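読書会の記録係、ひとり募集します(Trarkum読書の会)

こんにちは、翻訳文学の読書会「Trarkum読書の会」をやっている者です。月に一度、夜に集まって、海外の小説を一冊ずつ読んでいます。もともとは私と友人のJudit Juhászが、ハンガリーの短編をああだこうだ言いながら読んでいただけの会でした。それがいつのまにか人が増えて、今は毎回10人くらいが……と書きかけて数え直したら登録がちょうど10人でした。ありがたい!

で、今回募集したいのは「記録係」です。会で出た話をメモして、あとで読める文章にまとめてくれる人。これまで私がやってきたのですが、しゃべりながら書くのがどうにも下手で、ノートを見返すと「犬の場面、よい」としか書いてなかったりします。どの犬だ。

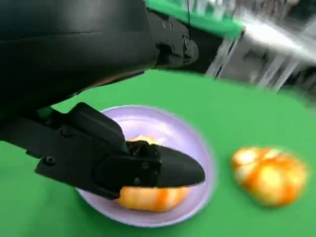 最終更新日:2024年11月27日

お願いしたいことを書いておきますね。

まず、月一回の読書会に出て、話の流れをメモすること。録音はしていません(声が残ると思うと黙ってしまう人がいるので、ここは変えない予定です)。一字一句でなくてぜんぜん大丈夫です。誰がどこで引っかかったか、意見が割れたのはどの章か、そのくらいが分かればうれしい。

それから、会のあと一週間以内に2000字の記録にまとめること。長くなる月もありますが、2000字を超えたぶんは私が泣きながら削ります。できあがった記録は会報「Prola」に載せます。紙とPDFの両方で、署名はペンネームでもかまいません。

謝礼は交通費と、その月の課題本一冊です。少なくてすみません。本は新刊でも古書でも、こちらで用意してお渡しします。絶版のものは回し読みになる月もあります。

期間は来年5月までの6回。続けたいと言ってもらえたら大喜びで延長します。逆に、やってみて合わなければ途中で抜けてもらって構いません。早めにひと言くれれば、私がまた「犬の場面、よい」に戻るだけなので。

どんな人に来てほしいかというと、文章がうまい人より、人の話を途中でまとめない人がいいです。前に一度だけ、ものすごく整った記録を書いてくれた方がいて、読みやすかったんですけど、会で一番もめた箇所がきれいに消えていたんですよね。もめたところこそ読みたいのに!外国語ができる必要はありません。参加者の半分は翻訳だけで読んでいますし、私もスペイン語は辞書を引き引きです。 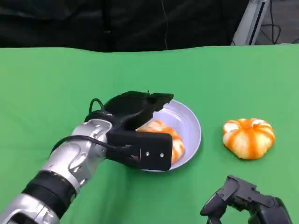 Lucía Prieto:去年の秋に三回だけ記録を代わりました。大変だったのは書くことより、固有名詞の表記を揃えるところです。訳者によって人名のカナが違うので、最初の三十分で登場人物表を作っておくと後が楽ですよ。あと、自分も意見を言いたくなるので、しゃべる時は隣の人にペンを渡していました。

ああ、そうだった、これは書いておかないと。記録係も遠慮なく発言してください。黙って書くだけの人を探しているわけじゃないんです。Lucíaさんがやっていたみたいにペンを渡してもらえれば、私でもJuditでも、そのあいだは代わりに書きます(字の汚さは覚悟してください)。

会の進め方も少しだけ。はじめに全員が好きな一節をひとつ読み上げて、それから自由に話します。途中でお茶の休憩があって、たいてい休憩中の話が一番おもしろい。困ったことに、ここもできればメモしてほしいです。終わりの時間はきっちり守ります。終電を気にしながら結末の話をするのはつらいので。

次の課題本は、島の灯台に手紙が届きつづける『Turkano』という長編です。39章ありますが、一章がとても短いので見た目ほど怖くありません。その次は『Esteban』の予定で、こちらは語り手がとにかく信用ならない。記録係泣かせの一冊だと思います。今から楽しみです。

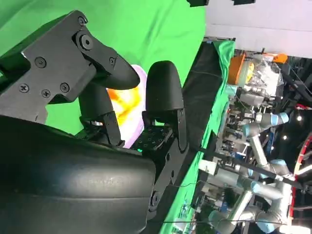 応募のしかた

会の問い合わせフォームから、件名を「記録係」として送ってください。書いてほしいのは、お名前(ペンネーム可)、連絡のつくメールアドレス、それと最近読んだ本について400字くらいの文章です。感想でも、文句でも、途中で投げ出した話でもいいです。むしろ投げ出した話は大歓迎。履歴書はいりません。

いただいたメールには私かJuditが必ずお返事します。そのあと一度、見学のつもりで会に来てもらって、お互いによさそうなら決まりです。見学の回は課題本を読み終わっていなくても構いませんが、結末の話は容赦なく出ますのでご了承ください。

迷っている方は質問だけでもどうぞ。記録係はちょっと荷が重いけど参加はしてみたい、という方も、同じフォームからその旨を書いてもらえれば席を用意します。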